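Reading time: 3 min

4.2 What the packers told us

I went into the Prirnard interviews expecting to hear about fear of layoffs, and some of that came up. Mostly, though, people wanted to talk about bottles. We did 19 interviews between May and the end of the trial, and I kept getting pulled back to how a bottle sits when it's lying down, which way the cap points and who has to turn it.
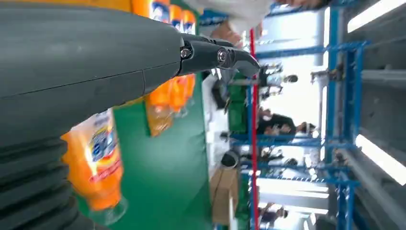

Before the trial, a packer at Prirnard lined up bottles by feel while chatting with the next person over. Now the same packer sets them out for the arms and waits. One woman called it "babysitting with good posture" – I laughed, but she meant it. Her hands hurt less by the end of a shift. She also said the day felt longer, and 97 of the 138 workers who filled out our survey at Prirnard and Boonchu agreed with her. 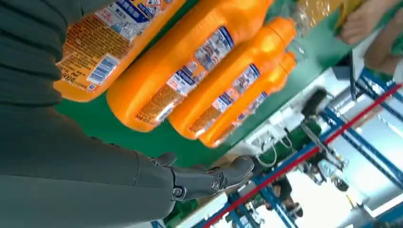 The other thing I didn't see coming was the argument over job titles. Boonchu started calling people "cell attendants" and paid them a bit more. Prirnard kept "packer" and changed nothing on the pay slip, even though the work had changed just as much (I'd say more). Three people brought their old job descriptions to the interview and went through them with me line by line.

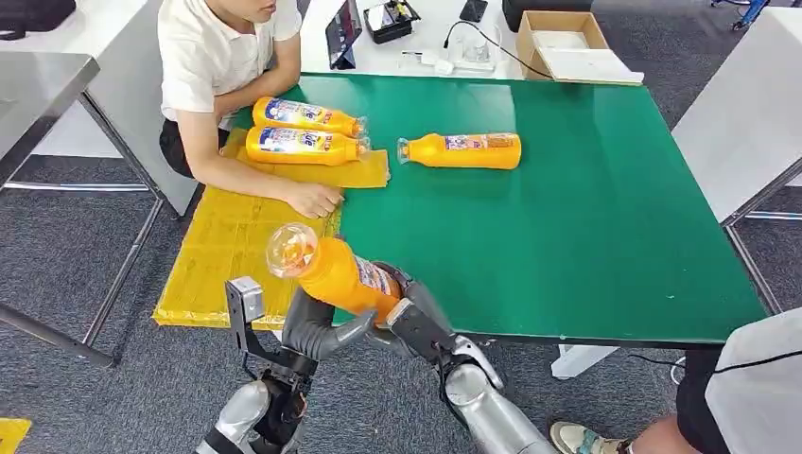 Figure 3. Handling orange bottles at a green-topped table, with a person seated across from the robot.

We pick up the pay question again in Section 5, using the shift records from Jekance.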